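Kidon two-tier dish rack – 5 weeks in

Rating: 4 out of 5

Quick one, typing this on my lunch break. Bought the Kidon in July after our old wire rack rusted through and left orange rings all over the counter. Looked at the Lurkon first (steel, folds flat) but the reviews kept saying wobbly so no.

Assembly. 13 screws, one tiny hex key, instructions the size of a bus ticket. Took me longer than it should of. Put one side on backwards, had to undo the lot. Don't tighten anything until both shelves are in – the sheet doesn't mention that.

Plates fine. Dinner plates fine. Deep pasta bowls, not so much, they lean into each other and hog the space. Mugs go up top. Big skillet I just dry by hand.

No drip tray!! Should be in the box at this price. I'm using an old baking sheet underneath, ugly but works. Oiled the wood once so far with the stuff I use on cutting boards. One dark spot starting on the lower shelf where the knives sit, keeping an eye on it. 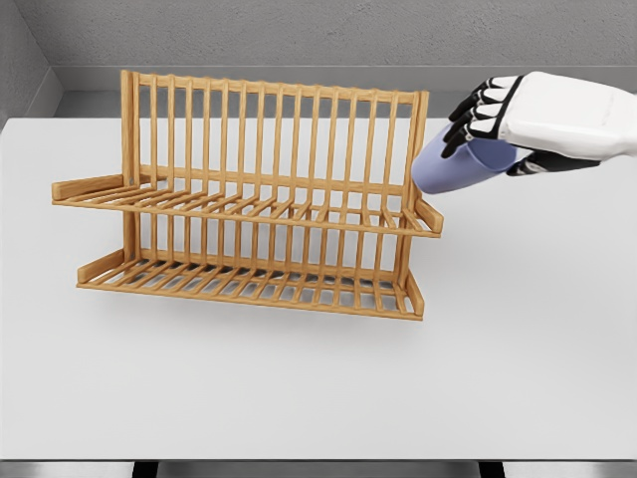 Two tiers, slatted back, light wood finish.

Customer service: one screw was stripped, emailed them, got a reply from a Deepak Rawat next morning and a bag of spares that same week. Good. Can't fault that.

Would I buy again – yeah probably, if they throw in a tray. Small kitchens measure first, it's taller then you think. Mine only just clears the cabinet.

Ankit Tiwari
Posted 7 Aug 2019
213 people found this helpful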